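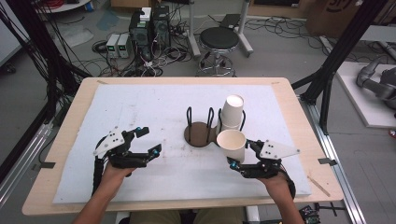

Speaker notes, Tuesday, afternoon session
Paper cups and where we put them
Leif Østergaard

Slide 1. Title

Good afternoon, and thank you to Lærke Eskildsen for the invitation. I have 40 minutes and I plan to use less. Please ask questions when they come, do not save them.

(Wait until the door is closed. Check that the people at the back hear me.)

My subject is small. I want to speak of the paper cup before there is coffee in it. We talk very much about the coffee, the milk and the machine. The empty cup stands beside all this and we take it without looking.

Slide 2. How I came to this

I was for many years responsible for the coffee corners at Kadetti, a company with three floors and a corner on each. Every Monday the cups came in long plastic sleeves, 1,000 in a carton. On one floor the people tore the sleeve at the side. On another floor they put all the cups in a drawer. On the third floor there was a holder, and this floor used fewer cups than the others. I did not understand why at first.

(Tell the story of the drawer, but short. Last time it took too long.)

Slide 3. Upside down or not

A cup that is stored in a stack should have the mouth down. Dust falls from above, and the part which touches the lips should not be the part which catches it. Most of you know this. But go to the kitchen in the break and look. In my small survey at home, in the houses of friends, I found the cups with mouth up more often than with mouth down.

There is one argument for mouth up, and I want to be fair: it is easier to take one cup. With the mouth down you take hold of the base, and sometimes two cups come together. My advice is to give a small turn when you lift. The turn lets the air in between the two cups and the lower one stays.

(Show with the cups on the table. Do it slowly. Do it two times.)

Slide 4. The holder

I like a holder with a round wooden base and wire loops. The base has some weight, so it does not walk away when you pull on a cup. The wire lets you see how many cups are left from any side of the room. With a closed tube you must go and look inside.

What to check before you buy:
The distance between the loops. Bring one of your own cups to the shop.
The height. If the loops are too low, a tall stack will lean.
The feet. Bare wood on a wet counter becomes dark after one winter.

A stack that leans a little is not a problem. A stack that leans and stands at the edge of the counter will be on the floor before lunch.

Slide 5. One cup out, one cup back

Now the part that people find strange. Sometimes a clean cup must go back to the stack. Somebody took two, or the guest wanted water in a glass. Many people throw this cup away, and I understand it, but if it was only standing on the table for one minute I put it back.

Hold it at the side, not too hard, the wall of a paper cup is soft in the middle and firm near the rim. Turn it over first, then bring it above the stack, then let it down. If you turn it and lower it at the same time, you hit the loop. I have hit the loop very many times.

(Ask for one person from the first row to try. If nobody wants, ask Lærke.)

Slide 6. Numbers from the three floors

The floor with the drawer: 69 cups on a normal day.
The floor with the holder: some 40.

The number of people was nearly the same. I am careful with this, it was one spring and I counted by hand. But my explanation is that from a drawer you take a handful, and from a holder you take one.

(Somebody will ask about mugs. Answer: yes, mugs are better, if somebody washes them. At Kadetti the dishwasher was on the ground floor.)

Slide 7. Where to put it

To the left of the machine, if the most people in your office take the cup with the left hand and press the button with the right. Watch them for one morning before you decide. Keep a free place in front of the holder, large enough to put down one cup. Sugar and sticks can be behind.

Do not fill the holder to the top. Ten cups under the top of the loops is a good rule for me.

Slide 8. Thank you

Questions, until the coffee is ready. The cups are at the side table, mouth down. Please take one.

(Collect the holder before I leave. It must be back at Kadetti in the evening.)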